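The Kavura Club Sets the Table

By the time I find the right door it's nearly 4 pm and the Kavura club is deep in an argument about cutlery. Do you bring the glass over before the spoon, or the spoon before the glass? There are 18 students crammed in along two benches, everyone has an opinion, and I'm handed a mandarin and told to pick a side. (Spoon first. I was outvoted.)

Kavura is a school robotics club, but most of the term happens in simulation. The kids write the code, a virtual arm on a virtual kitchen table does what it's told, and the best runs go forward to the Onum Cup in August. Each team gets three tries on the day. Vimala Shetty, who teaches maths here and started the club, reckons they've chewed through 1,048 practice runs since the start of term.

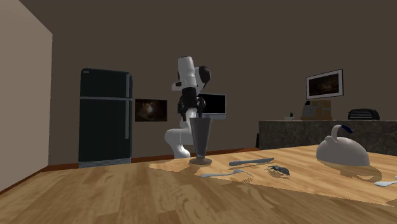

I've never been any good at games, so I was a bit nervous when the Jorari team shoved a keyboard at me. Their whole program is about grasping, and they've given over most of a notebook to the question of where a gripper should take hold of things. The tall glass is the one they love to hate, with that wide flared rim up top and the skinny body underneath — go in at the mouth and you've got a completely different problem from going in lower down. The knife and spoon lying flat on the wood are another headache again, and two of them had a good long squabble over whether the big white dish should be lifted by its handle. I changed one number, as instructed, and felt enormously clever!

Clifford Gosselin is in Year 10 and writes most of the team's code. He joined for the snacks, he tells me, and stayed when he got his first program to run without an error. His favourite part is the replay, when everybody leans in and groans together.

The rival Poojary team sits one bench over with their laptops angled away, and won't show me a thing. Fair enough. They have 30 minutes left before pack-up and a colour-coded list of bugs to get through, and somebody has just eaten the last mandarin.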